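Household Care, Unit 6: Sweeping Hard Floors
Course handout - please read before the practical

Welcome to my favorite unit! Sweeping looks like the simplest job in the house, and it is the first one most of us were handed as children, but there is a lot to enjoy in doing it well. We have 70 minutes together for this unit. The first 21 are talk, and the rest you spend on your feet.

Tools for this unit

A long-handled dustpan and a stick broom. The long handle means you can stay upright while you work, and your lower back will thank you by the end of the afternoon. Each pair of students shares one set from the Vendness cupboard. Check that the pan is firmly attached before you leave the cupboard, and bring a bin with you to the spot where you plan to finish.

Holding the set

Pan in one hand, broom in the other. Grip each handle near the top. If you hold the broom halfway down, you will start to stoop without noticing, and the strokes get short and choppy. Swap hands once during the practical, even if it feels clumsy - many people find they have been favoring the wrong side for years.

Tile, step and threshold

Tiled floors are wonderful to learn on because the grout lines tell you where you have been. Follow one line across, come back along the next. Work from the walls toward the middle, and from the inner room out toward the doorway. At a step, sweep the upper level first and gather what falls on the lower one.
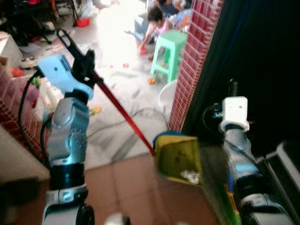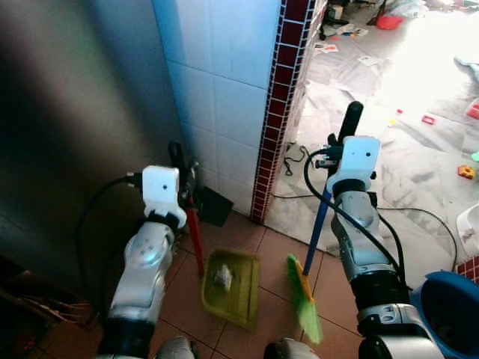 Red-handled dustpan, with a little pale debris in the yellow-green tray.

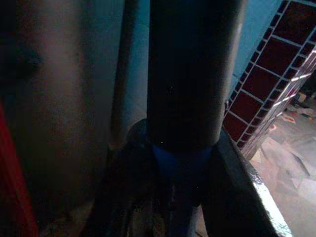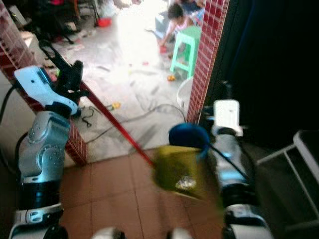 Kam-wah Poon
Course Tutor, Household Care
Kwan Adult Learning Center

Getting it into the pan

Set the front lip of the pan flat on the floor, a short stroke away from the pile. Then bring the broom toward it slowly. Fast strokes make a breeze, and a scrap of tissue will sail right over the edge! Light things (paper, fluff, hair) want a short, low stroke with the bristles kept on the floor to the end. Heavier grit can take a firmer push.

After the first pass you will usually see a fine line of dust where the lip was. Draw the pan back a hand's width and sweep again. Two or three passes will shrink the line to almost nothing, and a damp cloth takes up the last of it.

Once the pan is loaded, tip it back slightly before you lift. Carry it low and walk, don't swing. Empty it with the lip well inside the bin, then tap the bristles against the inner wall so the fluff doesn't travel to the next room.

Narrow corners

Corners are where I get excited, so bear with me. Come at a corner from both walls, a stroke down each, and pull everything out into open floor before you bring the pan in. Anything leaning against the wall should be moved first and put back last. The same goes for stools and boxes. Sweeping around a stool leaves a ring that you will be looking at all week.

Where small children are playing, pick up the toys by hand before you start, and leave the pile on the floor for as short a time as possible.

Broom heads

We will compare two heads in the practical, the Stelberg (soft, long bristles) and the Vultberg (short and stiff). Try both on tile and again on the rough mat by the entrance. Write down which one you preferred on each surface and what the dust did. There is no right answer on the mat, and last August's group argued about it happily through the whole break.

Practical task

In pairs, mark out a patch of 13 tiles by 13. One person sweeps while the other watches the handles and the feet, then change over. Use the checklist on page 192 of the course reader.

To hand in: your completed checklist and half a page on your own kitchen or hallway floor, with a small sketch showing where you start, which way you travel and where the bin stands. Due December 26, 2024.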